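Subject: Re: [grippers] Budget for the bedding work – how many hand-held units?

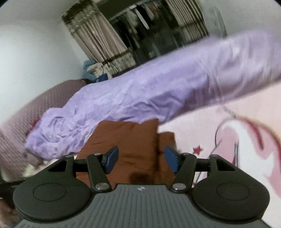

Hand-held unit on the bed task: brown cushion between the blue pads, lavender satin behind it.

Hi all,

Great question, and a timely one, as we just went through this whole exercise for the Ilden project and I have opinions!

On the list, somebody from Brusberg wrote:
> We have money for either one arm with a decent gripper or a batch
> of hand-held units, and we need to tell our finance people which
> by October. The work is soft household stuff: cushions, blankets,
> sheets, that sort of thing. We were thinking 24 hand-helds, so
> every site gets a couple. Is that crazy? Also, what do people
> set aside for spare parts? The quote from Kireck has a line for
> finger pads and I can't tell if it's padding (sorry).

Not crazy, but I'd start smaller. Buy hand-helds first, definitely, and buy the arm in the next budget year once you know what your tasks look like. We did it the other way at our old site and the arm sat in its crate while we argued about what a "made bed" means. With hand-helds you can be in a real bedroom by lunch, and you learn so much in the first hour. A knitted blanket and a satin cover want completely different grips, and no spec sheet is going to tell you that.

For numbers, we bought 19 units and I would do the same again. That covered our sites plus a few on the shelf, and the shelf ones matter a lot more than you'd think. When a unit goes down in somebody's home you've lost the visit, and the visit costs you more than the hardware does. If you really want 24, split the order in two and put a couple of months between the halves. Kireck was happy to hold our price on the second batch, so ask them for that in writing.

Now, spares. The finger pad line is real, please don't cross it out! Pads are the part we go through fastest by a mile. We budgeted 155 pads for the year and had used more than 539 by the end of it (yes, I had to go back and ask for money, and yes, it was a fun meeting). Fuzzy fabric is what got us. Lint builds up on the pads, people scrub them, the surface goes, and suddenly satin slides right out. Order them in bulk and keep them in sealed bags.

Pivot pins and screws I'd buy as one kit per site. They're cheap and they do work loose, so put a driver in every carrying case. Linkages we have hardly touched – I'd keep one left and one right at the main office and leave it there.

Two things missing from your list that I'd add now while the budget is still open:

- Bedding. Seriously, give it its own line. You want shiny, knitted, fuzzy and printed, in lots of sizes, and you want to be able to replace it. We raided our own closets for the first month and ran out of anything interesting pretty quickly.

- Time to lay things out. Setting up a good messy bed between takes is work, and it ate a third of our paid hours before we planned for it.

On the arm, get a quote now even if you won't buy. We had one from Kozłowski with the mount and the training days included, and having it in the file made the second-year request so much easier. Do check that the arm's gripper takes the same pads as your hand-helds. Ours does, and I'm thankful for it every time I open the parts drawer.

I can send our spreadsheet to anyone who wants it, with the prices blanked out. It has a tab for spares per site that you can drop your own numbers into. And please report back on what you end up ordering – I'd love to see how another group handles the fitted sheets, we are still terrible at those.

Cheers from the Ilden bunch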